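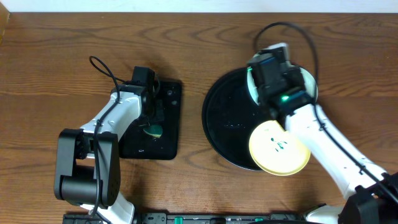 A round black tray on a wooden table, and a white disc held above it.

Washing up: why we use a sponge

Water slides off grease. Washing-up liquid grabs both, so the grease can float away. A sponge is full of tiny holes that hold the soapy water.
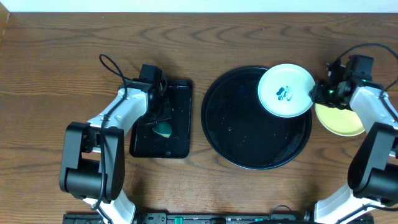 Drops of water on the round tray, with a white plate and a yellow one.

Many sponges have two layers. Use the soft one for plates and the rough one for stuck-on food. Squeeze the sponge out when you finish. 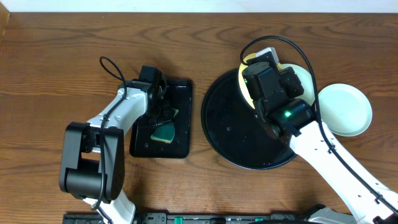
Page last changed: June
The green sponge has a darker layer for scrubbing. Words by Rosalba Caruso.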